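Notes for hosting the discussion evening at home, 22 September 2020

I have held a philosophy evening in my kitchen in Stultton for three winters now, and several persons asked me how I arrange it. These are household tips more than philosophical ones. The subject last time was whether we can have knowledge of other minds, and it went until the second pot of tea was cold.

**Before the guests**

- Send the reading one week before, and keep it short. Up to 15 pages is what people will finish after work. When I sent the whole chapter on scepticism, two of us had read it.
- Print it in large letters. Kitchen light is worse than you think.
- Write the question on one card and lean it on the kettle or the fruit. "Can I doubt that I am doubting?" is a good first one for new people.
- Put the dictionary on the bench, not in the other room. Half of our quarrels were about the word "certain".

**The table**

Chairs should be of the same height if you can manage it. Raili Harju brought a low stool once and said that she argued worse the whole evening — I believe her. Take the flowers off, so that faces are visible across the table.

For food I make one soup that can stand on low heat. My pumpkin soup takes 600 ml of stock, one brown onion and a capsicum, and 80 grams of red lentils to make it thick. Nothing with bones, for people wave their hands when they speak of free will.

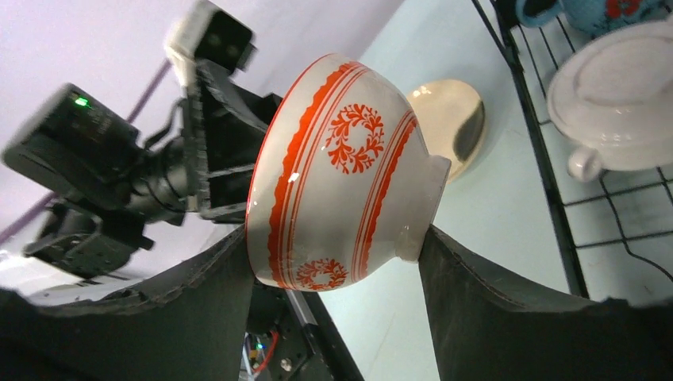
Should the host also defend a position?

It is better to wait until the second half. If the host begins by saying "I am a determinist", the guests either become polite or they attack, and in both cases the shy ones stay quiet. I ask questions for the first part and give my own opinion when somebody asks for it.

**When it gets hot**

Benedicta Wumbei taught me to ask each side to repeat the other's argument before answering it. It is slow, but it saved the evening on moral realism in October, when one guest already had his coat on.

Keep also a paper for "parked" questions. Ours has "is mathematics discovered" on it since the beginning, and I don't think it will come off.

**Afterwards**

- Finish at the hour you promised, even in the middle of Hume.
- Soak the soup pot at once. Lentils dry like cement.
- Wipe the table with a damp cloth and a little vinegar; tea rings come off easier the same night.
- Write down the question for next time before you go to bed — in the morning it has lost its colour.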